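Csenge Szekeres and the art of the toy shelf

January 15, 2020

I have a confession to make before we start. My own children's toys live in a heap behind the sofa, and I spent the whole bus ride to Csenge Szekeres's place hoping she wouldn't ask about it. She asked before I'd got my coat off.

"Everyone has the heap," she said, putting the kettle on. "Mine was in the bath for a year. We had to dig it out every time somebody wanted a wash!"

Csenge started Drusimden, her little toy library, last May, with soft toys and jigsaws passed on by friends. She now has 1,065 things on her list, and over 400 of them are out on loan at any one time (the list is a school exercise book with a tea ring on the cover). Families pay 5 pounds a month and swap as often as they like.

So how do you keep that lot in order? I was expecting labels, and possibly a spreadsheet. She pulled a face.

"I tried labels. Children don't read them and neither do their dads. What works for me is wire shelves on wheels, because I can shove them about when I sweep, and you can see straight through to what's at the back. Big soft things go up top. If they fall on your head, who cares?"

Anything packed full goes low down, and she likes to leave a shelf free in between for whatever comes back that day. I wondered whether it didn't fill up by lunchtime. "Oh, constantly," she said. "Then I have a biscuit and clear it again."

Cloths and towels get a basket of their own – she is quite firm on this – and it has to have a handle.
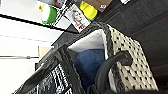
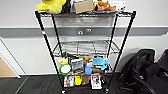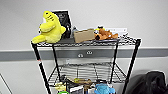
The bit she finds hardest is saying no. People turn up with bin bags, and she once took in 300 plastic farm animals from a nursery that was closing, most of them pigs. "I'm still finding pigs," she told me. "There was one in my boot last week."

I asked what she'd do with my heap. Tip it all out, she said, let each child choose a handful to keep within reach, and put the rest away for a month. I've done the tipping out. We're having some trouble with the choosing.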